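Parallel gripper or 3-finger for tube shaped products on store shelves?

Posted by Silvana Fagundes, 20 September 2020

Hi all, need a sanity check before I spend money. We're a small team trying to get an arm to restock and face up shelves in little grocery shops. Narrow aisles, metal shelving, lots of cardboard displays. Right now it's down to two grippers, the Plorkberg parallel one (2 flat fingers, rubber pads) and the Lurovora 3-finger. Same arm for both, controller is a Pokameck.

Test item is effervescent tablet tubes with a cap on top. They stand upright in trays, caps almost touching. Parallel gripper grabs them fine on the bench, then on a real shelf the fingers hit the neighbors. The 3-finger centers nicely but it's fat, and it knocked over the counter display more than once. Head camera views of the job done by hand, all at the same tablet shelf:
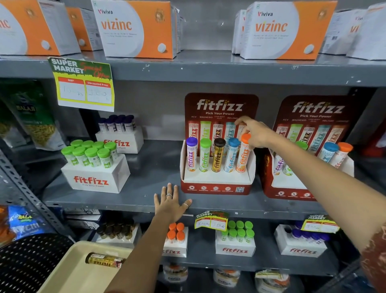
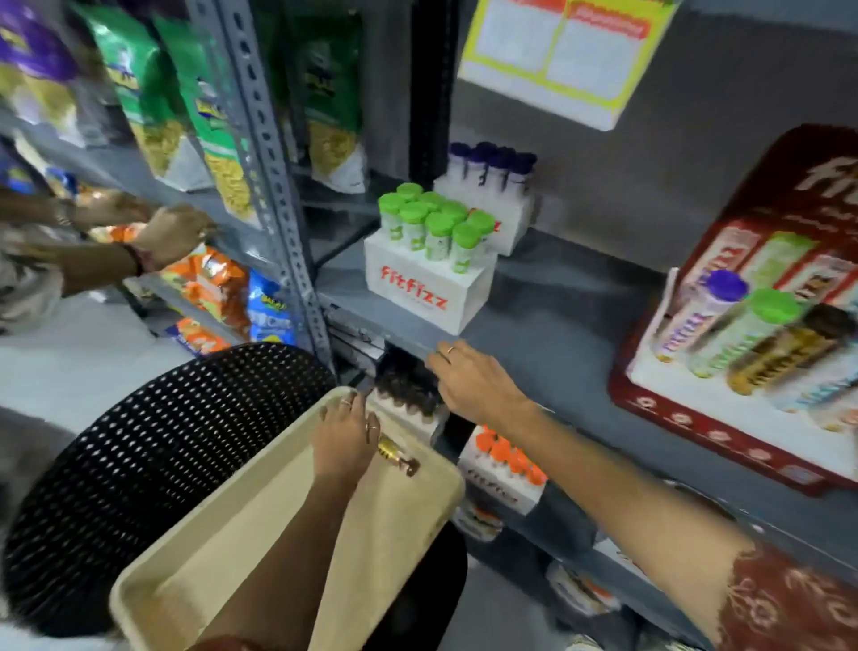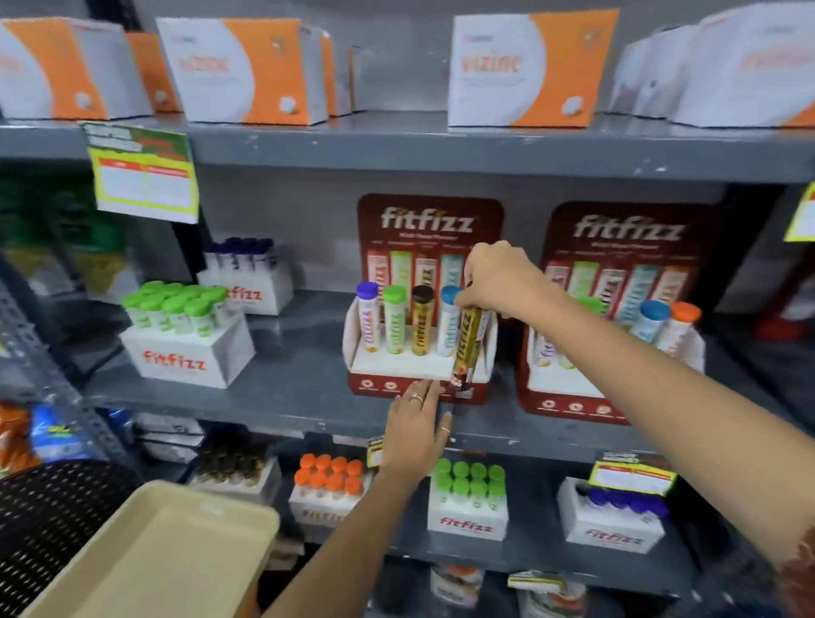

So what I want to know is, does anybody grip these by the cap only? Or do you tilt the tube out first and then close on the body? Cap grip worked for 30 picks in a row on the bench but that was a single row with plenty of space. Also the wrist on our arm only turns 270 degrees, so some approaches from the side run out of room and it does a big ugly unwind in the middle of the aisle.

Budget is tight so buying both is out. Loaners go back end of the month. Thanks

oddjobmarek

Parallel. Don't overthink it.

Fat fingers are your problem, not the number of them. Get the pads off and make narrow ones, we printed ours and glued on a strip of bike inner tube. Go in from above, close on the cap, lift straight up 10 mm, THEN check the camera, then pull out. If the cap is a snap type it can pop off in the gripper so keep the force low. Ours popped a lot untill we turned it down.

The 3-finger is great for jars and fruit. In a packed tray, no.

For the cardboard stands, they weigh nothing. Slow down near the header. We set a keep-out box behind the tray and it stopped clipping the thing.

tess_k

Sort of disagree with the above. Cap grip is ok for taking them out, putting back is where it gets bad. Hold it by the cap and the bottom swings, misses the slot, you end up pushing the neighbor over. For placing I'd want a grip lower on the body, at least for the last tube in the row where there's open space on one side. So two grasps, pick by cap, set down somewhere, regrasp. Slow but it works. Or a second arm to steady the tray if you have one.

On the wrist, do you start every pick from zero? Try starting from the middle of the range. We had the same unwind on the Vídalín arm back in June and changing the home pose got rid of most of it. Didn't touch the planner at all.

Also where's your camera? Head height only is going to be rough, your own gripper hides the cap right when you need to see it. Add a cheap one on the wrist before you decide on fingers. I'd spend the money there first tbh.

jb77

following, same issue but with spice jars. did you try suction? flat caps should be ok with a small cup

Silvana Fagundes

Tried suction early on, it let go whenever the cup landed off center. Might go back to it with a smaller cup. Going with narrow fingers on the Plorkberg for now and moving the home pose tonight, will look at a wrist cam after that. @oddjobmarek what width did you print? Ours are 2 cm at the tip which I guess is way too wide.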